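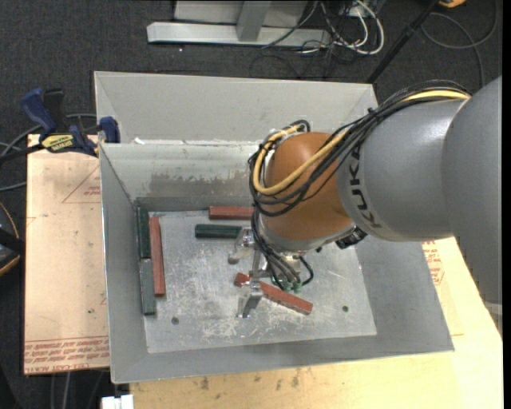 Fig. 7 – Long blocks in the grey bin, red and green mixed

Home | Guides | Blocks and Bins | Spares | Contact

Section 9: Setting up the bin

This is the fun part of the Rulel block kit! Once the bin is in place you can lay the blocks out any way you like, and a good mixed layout makes the sorting sessions in Section 11 far more interesting.

Before you start

You will need the open metal bin, the long red blocks, the long green blocks and a steady table. A light wooden top is lovely to work on because both colours of block show up well beside it.

CAUTION: The bin is metal and its rim is hard. Lift it with both hands and keep your fingers out from under the base when you set it down.

Placing the bin

1. Wipe the tabletop and the underside of the bin.
2. Set the bin flat on the table, well back from the edge.
3. Press on each corner in turn. If it rocks, slip one of the felt pads (part 167) under the high corner and try again.

Laying out the blocks

4. Start with the back wall. Lay one red block along it, then put a green block just in front, running the same way.
5. Move to the left wall. Place two green blocks end to end along it – they make a tidy line, and it's a great way to see how the lengths add up.
6. Lay a red block beside that line, nearly parallel. It doesn't have to be perfect.
7. Set your last red block on a slant near the middle of the floor. We love this one! A slanted block changes the whole feel of the layout.

NOTE: Greens can vary a bit in shade, from dark to a paler grey-green. Treat them all as green when you sort.

NOTE: Keep the blocks flat on the floor of the bin for your first few layouts. Stacking is covered in Section 11.

Changing the layout

Lift blocks out one at a time and put them back at new angles. Tarun Kashyap's favourite is a zigzag with the colours alternating, and it's well worth a try.

CAUTION: Don't tip the bin to empty it. Falling blocks can chip at the ends and mark your table.

Guide text by Damir Shehu for Sitedov. Revised May.

Related guides
Wergate bin care and cleaning
Storing blocks by colour
Cabral table pads: fitting and removal

We use cookies to remember your guide settings. Accept | Manage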